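Haswood Rooms, performance installation
Pre-opening safety walk, January 2021
Work: "Night Shift, Rimon", a durational piece for 17 sleepers and one kettle
Checked against the Chisholm venue sheet. Comments are the inspector's own and are not for the program.

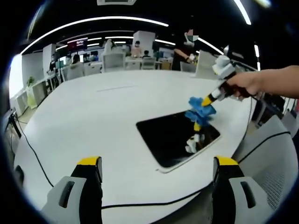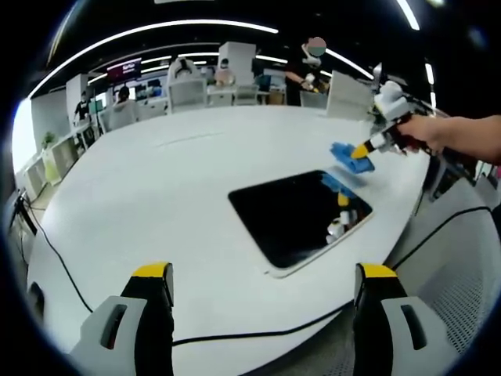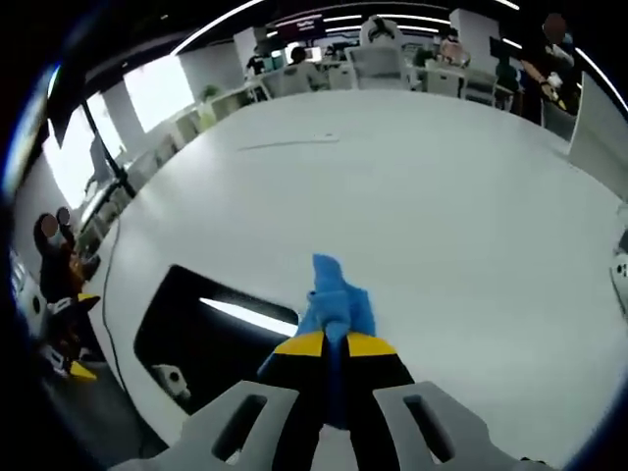 1. EXITS AND ROUTES

1.1 Main doors open outward, full width. PASS
1.2 Rear corridor clear. FAIL
Comment: There is a stack of mattresses in it. I was told the stack is part of the work. It may be part of the work somewhere else.
1.3 Exit signs lit and in view from every bed. PASS, WITH GRUMBLING
Comment: The artists asked for darkness. They may have darkness with green signs in it.
1.4 Visitor limit posted at the door. FAIL
Comment: The limit is 43. The poster says "everyone."

2. SLEEPING AREA

2.1 Smoke alarms tested. PASS
Comment: Tested during a rehearsal of the silent section. Apologies to the silent section.
2.2 Bunks fixed to the wall. PARTIAL
Comment: Bunk 9 sways when climbed. Tighten it or leave it out.
2.3 Bedding labeled flame retardant. PASS
2.4 Overnight attendant awake and on site. OPEN
Comment: The rota lists a name for each night and, beside two of them, a question mark.

3. POWER AND LIGHT

3.1 Cables taped or ramped. PASS
3.2 Floltel dimmer rack ventilated. FAIL
Comment: Somebody has hung a coat on it. Coat removed. Coat back after lunch.
3.3 Kettle on its own socket. PASS
Comment: Best-run part of the production.

4. SOUND

4.1 Level at the front row within the venue limit. PASS
4.2 Warning notice for the factory siren. FAIL
Comment: The notice exists, in pale gray on white, at knee height. Please reprint for people who read standing up.

5. AUDIENCE

5.1 Shoe rack kept out of the doorway. PASS
5.2 Lost property box. PASS
5.3 Accessible route to the upper gallery. PARTIAL
Comment: Lift works. Key is in room 509, which is locked, and I did ask where that key was.

RESULT: Not to open until 1.2, 1.4, 3.2 and 4.2 are closed and 2.4 has a real answer. Items 2.2 and 5.3 by first preview. Next full walk in March, mattresses permitting.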